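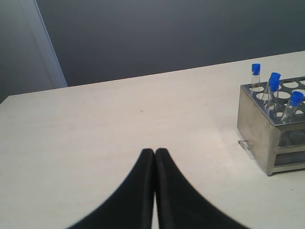 Bench racks and capped tubes: speaker notes
Édgar Valderrama, Oston sample handling group
October 3, 2022

Slide 1. Title
Wait for the room to settle. Give the scope: storage and bench handling of screw-cap tubes in open racks. Centrifugation is covered by Yeison in the next slot, so send those questions to him.

Slide 2. Where the numbers come from
We logged 3,486 rack placements at the Oston benches. A placement is one tube going into one hole, by hand, by trained staff. Removals were logged separately and are not in this talk. The first 1,000 were used to settle the categories and were then scored again by Yeison Castaño without seeing my scores. Where we disagreed, the placement went to "unclear" and stayed there.

Slide 3. Terms
Top plate: the punched sheet at the level of the upper holes.
Lower plate: the second sheet, set below it.
Seat: the tube is resting at its full depth.
Lean: the angle between the tube and vertical once seated.
Say "lean" throughout. "Tilt" is used in the Pakimen paperwork for the rack as a whole and the two get mixed up.

Slide 4. Why tubes lean
A hole has to be larger than the tube or the tube will not go in. That clearance lets the tube move sideways until it touches the rim. With two plates the tube is held at two heights, and the lean depends on the clearance and the distance between plates. Widen the spacing and the lean drops. Sketch this on the board — the slide drawing is not to scale.
A bent plate does the same thing as a large hole. Check plates against a straight edge before blaming the tubes.

Slide 5. Steel against plastic
Steel racks take heat and most cleaning agents. They are heavier and less likely to slide when a tube is pulled up. Brushed steel scatters overhead light, and a solid side panel will pick up dull reflections that make it hard to judge the liquid level from that side. Turn the rack so the open side faces the reader.
Plastic racks are quieter and cheaper. We stopped using the older Grolard plastic ones after the feet wore unevenly.

Slide 6. Caps
Color is for sorting only. A blue cap at Oston means the tube has not been assigned to a project, and other sites use blue differently. Do not read anything else into it.
The cap is normally the widest part of the assembly. In a tightly pitched rack, neighboring caps touch before neighboring tubes do, and a gloved hand has less room than the hole spacing suggests. Leave alternate holes empty if tubes will be taken out one at a time.
Pause here. Somebody usually asks about labels on caps. Answer: label the tube wall, caps get swapped.

Slide 7. The bench surface
White benches show spills and dropped labels well. Clear tubes against a white surface are a different matter, and the edge of the tube can be hard to find at low angles. A gray mat under the rack helped in the Moriarty room. No mat under a rack that has come out of the water bath.
Keep the rack flat on the surface with nothing under one corner. Wipe smudges before setting up, and check specks with a damp tissue.

Slide 8. Results
2 categories only: seated and not seated, with "unclear" reported apart. Read the table by row. Most of the not-seated entries are in corner holes. My guess is that people reach for corners at an angle, but we did not record hand position and cannot show it.
Do not compare the Moriarty row with the others. They changed rack supplier partway through.

Slide 9. Bench practice
Fill from the back row forward.
Hold the rack with the free hand.
Lower the tube until it stops, then let go.
Look along the row once before moving the rack.

Slide 10. Open items
Repeat with filled tubes. Target is 3,000 placements, same staff, in late October. Yeison has the sign-up sheet.
Hole diameters from Pakimen still to be confirmed — leave the cell blank if asked for a figure.

Spare slide, only if time allows: rack drying positions, upside down against on the side.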